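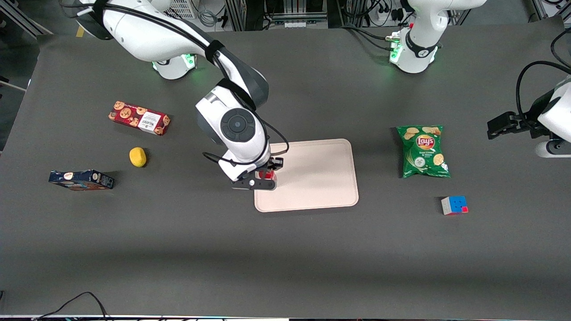 【事務連絡／備品・収納】

印刷する | メールで送る

件名:Re: [共用室連絡] 小物備品の保管方法および貸出手続の変更について
差出人:イムソープ生活文化センター 管理係
宛先:共用室利用団体 連絡メーリングリスト

利用団体各位

平素より当センターの運営にご協力を賜り、厚く御礼申し上げます。管理係でございます。

先般、利用団体の一つより、小物備品の保管方法の変更に関するご照会をいただきました。同様のお問い合わせが他の団体からも寄せられておりますため、照会元の了承を得たうえで原文を引用し、本メーリングリスト上で回答いたします。各団体におかれましては、実際に共用室を使用される会員の方々にも内容をご周知くださいますようお願い申し上げます。

> 管理係御中
>
> いつもお世話になっております。アクベリ手仕事の会(Akberg)事務局です。
>
> 一月の連絡文書にて、共用室の小物備品を戸棚から浅型トレーへ移す旨を拝見しました。当会では長年、戸棚の下段を実質的に会の置き場として使用してまいりましたので、次の点についてご教示ください。
>
> 一 下段に置いている当会の私物(裁縫用具、型紙、見本帳)は、いつまでに引き取ればよいでしょうか。
>
> 二 トレーは団体ごとに割り当てられるのでしょうか。それとも品目ごとでしょうか。当会としては、団体ごとの割当てを希望いたします。品目ごとの場合、準備の際に複数のトレーを行き来することになり、開始までに時間を要することを懸念しております。
>
> 三 破損や紛失があった場合の弁償の扱いは、従来どおりでしょうか。昨年度、当会が使用する前から欠けていた器について申告を求められたことがあり、会員から不安の声が出ております。
>
> 四 火曜日の夜間は当会のあとにトモアナ児童文庫の会(Tomoana)が入室されます。入替えの時間が短いため、返却の確認をどちらの団体が行うのか、明確にしていただけると助かります。
>
> お忙しいところ恐れ入りますが、よろしくお願いいたします。

以上のご照会につきまして、順に回答いたします。

一 私物の引取りについて

戸棚に残されている私物は、三月の最終開館日までにお引き取りください。共用室の使用規程では、もとより私物の常置を認めておりません。これまで下段の使用を事実上お断りしてこなかったことについては、管理係の運用に不徹底な点があったものと受け止めております。このため、引取りまでの期間は保管料を申し受けません。期日を過ぎた物品は事務室で一時保管し、該当団体へ個別にご連絡いたします。連絡なく処分することはございません。

なお、型紙や見本帳など平たく重ねられるものについては、廊下側の貸ロッカーをご利用いただけます。使用料は一区画につき年額2,000円です。申請用紙は事務室窓口に備えてあります。

二 トレーの割当てについて

トレーは品目ごとの区分といたします。団体ごとの割当ても検討いたしましたが、登録団体の入替わりに応じて区分を組み直す必要が生じること、また同種の備品が複数の場所に分散し、所在の確認が困難になることから、見送りといたしました。

ご懸念の準備時間については、次の方法で対応いたします。前日の午後五時までに使用品目をお知らせいただいた団体には、該当するトレーを管理係が共用室入口の台車に載せておきます。連絡は電話、窓口、本メーリングリスト以外の電子メールのいずれでも差し支えありません。毎回同じ品目を使用される団体は、初回に一覧をご提出いただければ、以後の連絡は変更時のみで結構です。

区分の名称は「台所用品」「文具・工作用品」「幼児向け玩具」「裁縫用具」「その他」といたします。従来の戸棚では、玩具と台所用品が同じ棚に混在しておりました。新しい区分では別々に保管いたしますので、返却の際もお取り違えのないようお願いいたします。刃物および針は、いずれの区分にも含めません。これらは従来どおり事務室の施錠棚で管理し、使用の都度、窓口にて貸し出します。

三 破損および紛失の扱いについて

弁償に関する規程に変更はございません。通常の使用に伴う摩耗や劣化については、弁償を求めません。ただし、申告の手順を次のように改めます。

使用開始時に欠け、ひび、部品の不足等にお気づきの場合は、トレーに添付した確認票の「使用前」欄に品名と状態をご記入ください。記入のある不具合について、当該団体に申告や説明を求めることはいたしません。昨年度の件では、確認票に使用前の欄がなかったために、ご不快な思いをおかけしました。この場を借りてお詫び申し上げます。

このたび備品台帳を全面的に改め、登録品目は1,067点となりました。台帳の写しは事務室で閲覧できます。掲載内容と実物に相違がある場合は、品名と区分を添えて管理係までお知らせください。

四 入替え時の返却確認について

返却の確認は、先に使用した団体にお願いいたします。後に入室される団体には、使用前の確認のみをお願いいたします。入替え時刻を過ぎても確認が終わらない場合は、トレーを台車に載せたまま廊下へお出しいただき、確認票に「未了」とご記入ください。残りの確認は管理係が引き継ぎます。この取扱いは火曜日の夜間に限らず、すべての時間帯に適用いたします。

あわせて、照会事項以外の二点をご連絡申し上げます。

洗浄を要する備品について
台所用品は、使用後に洗浄し、水気を拭き取ってから返却してください。乾ききらない布製品はトレーに戻さず、流し台横の物干しにお掛けください。幼児向け玩具のうち口に触れたおそれのあるものは、事務室に用意した回収箱へお入れください。管理係で消毒のうえ、元の区分に戻します。電池を使用する玩具は水洗いをお控えください。

寄贈品の受付について
ウシク地区(Usik)の分室閉鎖に伴い、同分室の備品を当センターで引き受けることとなりました。受入れ作業が終わるまで、利用団体および個人からの寄贈の申出は受付を停止いたします。再開の時期は本メーリングリストでお知らせいたします。共用室内に寄贈品を置いて帰られる例が続いております。所有者の確認に時間を要しますので、お控えくださいますようお願いいたします。

新しい保管方法は四月の開館初日より実施いたします。それまでの間は、従来の戸棚をそのままご使用ください。実施に先立ち、三月中に説明の機会を2回設けます。日時は追って通知いたします。各団体からの出席は3名以内とし、出席が難しい団体には資料を窓口でお渡しいたします。

本件に関するご意見は、団体名を明記のうえ管理係宛てにお寄せください。本メールにそのまま返信されますと全登録団体に配信されますので、個別のご事情を含む内容については、窓口または電話にてご相談くださいますようお願い申し上げます。

イムソープ生活文化センター(Imthorpe)
管理係

このページを印刷 | このメッセージをメールで転送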